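Prumdale Apartments, Nindville
Kitchen guide for residents

Section 6. Cutlery: sorting, washing and putting away

This section is for the shared kitchen on floor 2. It explains how we take care of the forks, the spoons, the chopsticks and the small plastic pieces. Please read it one time in full before your first kitchen week. For knives and other blades see Section 7, they have their own rules and they are never mixed with the cutlery of this section.

6.1 What you need

The table with the striped cloth
The white plastic basket
The sink, free from dishes
Dish soap and a soft sponge (the green side of the hard sponge is not allowed on spoons)
One dry towel, clean
The cutlery drawer tray, taken out from the drawer

6.2 Preparing the table

1. Remove cups, bags and telephones from the cloth. A bag can stay at the side if it does not touch the cutlery.
2. Pull the cloth flat with both hands. The stripes should run straight with the edge of the table.
3. Check the cloth for crumbs and oil. If there is an oil spot, change the cloth. The spare one is in the tall cupboard, second shelf.
4. Put the basket at one end of the table, so you have the rest of the cloth free.

Note: The basket has openings in the side. Very thin pieces can slide out of them when the basket is lifted. Lay thin pieces flat on the bottom and put the spoons on top of them.

6.3 Sorting

Sort before washing and not after. When all pieces are in the water together, the chopsticks stay too long in it and the thin forks go under the big spoons, where you do not see them.

1. Empty the drawer tray on the cloth. Do it slowly and from low height.
2. Spread the pieces with your hand so that they do not lie in a heap.
3. Take out the wooden pieces first and lay them to one side, in pairs if they have a pair.
4. Take out the plastic pieces. Throw away any plastic piece which has a crack or a broken tooth.
5. What is left is metal. Make one group for forks and one group for spoons. Teaspoons go together with the bigger spoons for now.

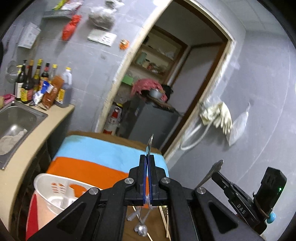

Fig. 6-1. Cutlery on the cloth: metal and wooden pieces lie together on the cloth, basket at left.

A chopstick without a pair is kept for one month in the glass jar on the window. If the second one does not come back, the single one goes to Marin Tomić for his tomato plants.

Caution: Do not push the pieces across the cloth with a flat hand. Forks catch in the fabric and pull threads. Lift every fork.

6.4 Washing

1. Check the basin. If a cloth or a sponge is lying in it, take it out and hang it before you open the water.
2. Fill the basin to half with warm water, 60 degrees at the most. Use gloves if this is too hot for you.
3. Wash in this order: spoons, forks, plastic pieces.
4. Clean between the tines of each fork with the small brush.
5. Wash the wooden pieces last, under running water. Do not leave them in the basin.
6. Rinse everything with cold water and let it drip on the rack.

Note: The tap is stiff in winter. In February we had to change the washer inside, and it is better now, but still please close it with the fingers only and without force.

6.5 Drying and checking

1. Dry each metal piece with the towel, from the handle to the end.
2. Hold the fork by the handle with the tines pointing down to the table, and look at it from the front and from the side. The tines must be parallel.
3. Hold the spoon to the lamp. Grey spots mean old soap. Wash again.
4. Lay the checked piece back on the cloth, on the side where you keep the finished ones.
5. Wooden pieces stay out for 24 hours before they go in the drawer. This is also valid in summer. 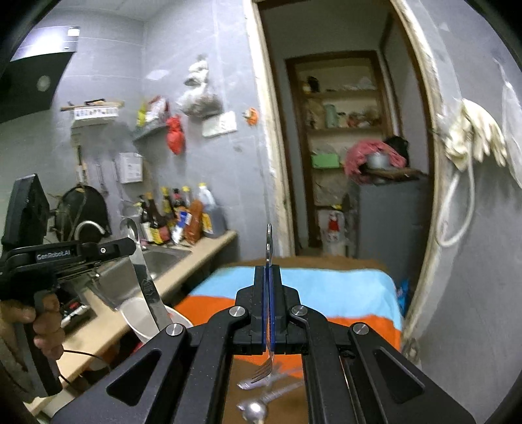

Fig. 6-2. Fork held upright over the table, tines down. Sink and counter at the back.

If a tine is bent, do not try to make it straight by pressing on the counter. Put the fork in the repair box under the sink and write it on the list. Mr. Mohammed from the Clulline kitchen shop looks at the box when he comes for the other repairs.

6.6 Putting away

1. Wipe the drawer tray inside and let it dry.
2. Forks go in the left part, spoons in the middle part, chopsticks in the long part at the front. All handles point to you.
3. Teaspoons are now separated from the bigger spoons. They have the short part at the back.
4. Plastic pieces go in the bag with the zipper, not loose in the tray.
5. Slide the tray in until it touches the back of the drawer. If the drawer does not close, a handle is standing up. Do not push, open again and look.

6.7 After the work

Rinse the basin and wipe the edge of the counter. Also wipe behind the condiment bottles, and put back every bottle with the cap closed. Shake the table cloth on the balcony (not from the window, the neighbors below have complained) and lay it on the table again. Leave the basket upside down until it is dry.

6.8 Missing or extra pieces

The full set of the kitchen is 169 pieces, with the chopsticks counted as single ones. It is counted only when a resident moves out, so you do not have to count it in your kitchen week. If you find cutlery that does not belong to us, put it in the box with the label "Whose?". For questions about this section please ask Fatos Nedeljković, door 24, until nine in the evening.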